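Getting Started with the Noltier Bench Pack in Pitidau: Your First Two-Arm Task

If you have just bought the Noltier Bench Pack, or if you're still on the trial and trying to decide whether it's worth keeping, welcome! I've been using the pack on and off since March, mostly to practice teaching two-arm robots small household jobs before anybody has to risk a real one, and I've been meaning to write this up for a good while. The manual that comes with it is fine as far as it goes, but it goes straight from "install" to "train your first policy" with not much in between, and I remember sitting there the first evening with a cup of coffee wondering which key moved which hand.

So we'll go slowly. By the end of this page you'll have a room loaded, both arms under your control, and one clean recorded run of picking up a tool and putting it down again. It's a small thing, but I was very pleased with my first one.

What you need

The Bench Pack is an add-on, so you'll need Pitidau itself installed first, along with the pack file from your Noltier account. The download took me 40 minutes on my home connection, and the pack unfolds into a folder a good deal bigger than the download, so clear out some disk space beforehand. You can drive the arms with a keyboard and mouse, and that's how I'll explain it here. If you own a pair of hand controllers, plug them in before you open the program (it doesn't notice them afterward, at least not on my machine).

The pack gives you 70 rooms and 117 loose objects to scatter around in them. You won't need more than one room today.

Step 1: Load a room

Open Pitidau, go to the Packs menu, and tick Bench Pack. Close the menu and open it again, and you should see a new entry called Rooms. Choose any of the ones marked "counter." I like these for beginners: the work surface is low and the arms don't have to stretch for anything.

Give it a minute to load. The first time is slow and the progress bar sits still long enough to make you worry, but leave it be. Every time after that it's quick.

Step 2: Switch to the robot's own view

By default you get a view from up in the corner of the room, which is lovely for looking around and not much help for working. Press V until you land on the view from the robot itself. Then press the bracket keys to tilt it until the counter is somewhere you can work with. Don't fuss about getting the room level. I spent far too long on that in the beginning, lining up the floor just so, and it made no difference at all to how well my recordings came out. What matters is that you can see the counter and the fingers of whichever hand is doing the work. 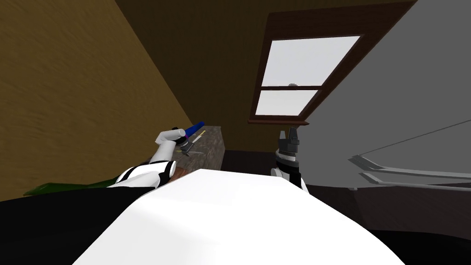
Learning to move one arm at a time is the part I'd ask you to be patient with, and I say that as somebody who was not patient with it. Hold Tab to pick the left arm, and move it with the arrow keys for side to side and the page keys for up and down. Keep the right arm parked out of the way, fingers pointing up, until you need it. Practice with something that has a decent handle, the way the left gripper has hold of the blue-handled tool over the counter, and leave the skinny things for later. The thin yellow stick lying near the back of the counter would be a much fiddlier first pick. A handle gives the fingers more to close on, and you can be a little off and still come away with it.

Step 3: Pick up the tool

Bring the gripper over the handle and stop when the fingers are a little way above it. Then turn the wrist with Q and E until the fingers straddle the handle. Do this before you go down, please! If you turn the wrist while you're already low, you'll knock the tool across the counter and have to chase it.

Lower the arm with short taps. When the fingers are on either side of the handle, press and hold G to close them. There's a grip strength slider on the left of the window that runs from 1 to 10, and I keep mine at 7 for tools. Lower than that and heavier objects slide out when you lift. Higher than that and the lighter ones have a funny habit of shooting out sideways like a wet bar of soap.

Lift straight up, count to two, and see whether it stays put. If it does, you're doing fine. If it drops, press R to reset the room and have another go.

Step 4: Record a run

Reset the room so everything is back at its starting place, then press the red button at the top of the window. Do the same pick as before, carry the tool a short way along the counter, lower it, and let go by releasing G. Move the arm clear before you stop recording. I forgot that last bit over and over, and ended up with a folder full of runs that finish with the fingers still wrapped around the handle.

Save with Ctrl+S and give the file a name you'll recognize next month. Mine from the first week are called "test," "test2" and "testnew," and I have no idea what's in any of them.

Step 5: Play it back

Open the Runs panel and double-click your file. You'll see the arms repeat what you did, pauses and wobbles included. Long pauses are worth trimming, and there's a pair of sliders under the playback bar for exactly that. Wobbles you can leave alone unless they're dreadful.

If something goes wrong

The arm won't move: you've probably let go of Tab. Hold it the whole time, or turn on Sticky Select in the settings, as I did after the first hour.

The fingers close but pass right through the object: contact has been switched off. Look under Physics and tick it again.

Everything runs like molasses: turn shadows down first. It made more difference for me than anything else in the display settings.

Is it worth the money?

I think so, if you're going to use both arms. The rooms are varied enough to keep practice from getting dull, and the grip feels believable once the slider is where you like it. I have two complaints. The object browser has no search box, so you scroll and scroll, and the undo key only goes back one step. The Ansari set, which I tried before this, had a nicer browser but far fewer rooms, and I never warmed up to its wrist controls.

If you also have Bindance for training, your saved runs will open there directly from the File menu. Record a good handful of them before you try it, and move the tool to a slightly different spot for each one.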